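Progress report no. 3 - Dretivgate robotics club, Hrynyshyn fund
Period: start of term to end of October
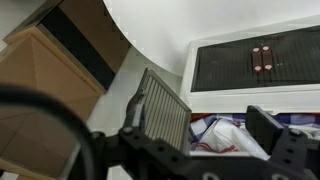
Ustyna Stelmakh asked at the last catch-up whether we could put the money side after the work side this time, as the previous report had it the other way round and she had to hunt for what the students did. So work first, costs further down.

Where we are

Arm is up and picking. Gripper fitted, both fingers on, wrist camera working since the second week. The ribbed panel is the piece we've used most for grip practice - flat faces are easy, ridges are not, and the students wanted the hard one early. Soft things (cloths, towels) are the next block of work and only just started.

Attempts logged this period: 527. Of those 482 were usable, the rest thrown out, mostly because whoever was driving forgot to start the log or stopped it too soon. One afternoon lost completely when the laptop did an update in the middle of a session. Updates now off during club hours.

Team is 10 students, same as last time. Two left for exam reasons, two came in from the year below. The new ones had never soldered but are quick. They have taken over the logging sheet and it's a lot tidier than it was.

What went well

Calibration. Used to take most of a session, now done before the register is finished. Credit to the group that wrote the checklist, it is taped to the bench and people do follow it.

Driving by hand. Everyone has had a turn at the controls and everyone has passed the basic pick and place. The older ones are teaching it without us asking.

Nallano (the students' name for the control program, please don't ask me why) now saves the camera picture and the joint positions together. Before, these were in seperate files and the times never matched. Big step, took three weeks.

What didn't

First set of finger plates flexed too much under load. Redrawn and recut, new ones are stiffer but slightly heavier, so the wrist motor gets warm in a long session. We stop for ten minutes every hour. Not ideal, fine for now.

Cloth. The arm tends to pinch a single layer and lose it on the way up. Students have two ideas, one is a softer pad on the inside of the fingers, other is going in lower and closing slower. Both will be tried before anyone argues about it any more.

Cabling - still a mess round the base. Snagged twice. Clips on order.

Competition

Entry for the Demier challenge is in and accepted. Task sheet says mixed objects, some rigid and some fabric, picked and placed against the clock. We don't know the exact objects until the day. Practise rounds to start after half term, timed, with a student judge who isn't on the driving team.

Realistic aim is to finish every round without a reset. Last year we reset in all of them.

Money

Spend is inside the agreed amount. The recut plates were not in the plan but came out of the spares line, and there is enough left there for one more set. Travel to Demier not yet booked, quote asked for. Full sheet with reciepts comes separately from the office, as before.

One request: can we move what's left in the books line over to motors? Students are using free material online and the books line hasn't been touched. The wrist motor is the part most likely to go and we have no spare. A yes or no by email is enough, no need for a form unless you want one.

Next period

- soft finger pads made and tested against the present fingers
- cable clips on, base tidied
- spare wrist motor, if the above is agreed
- timed rounds, results kept in the same sheet as the practice attempts
- short write-up by the students in their own words, a page or so, to go with the next report

Risks

Room. We share it with the design classes and lose it for the mock exams, about two weeks. Students can work on the program at home in that time but not on the arm itself. If we can get a lockable corner somewhere else we'll take it.

Visits welcome any time after 3.30, just let the front desk know. The students would like to show you the controls and will probably make you have a go.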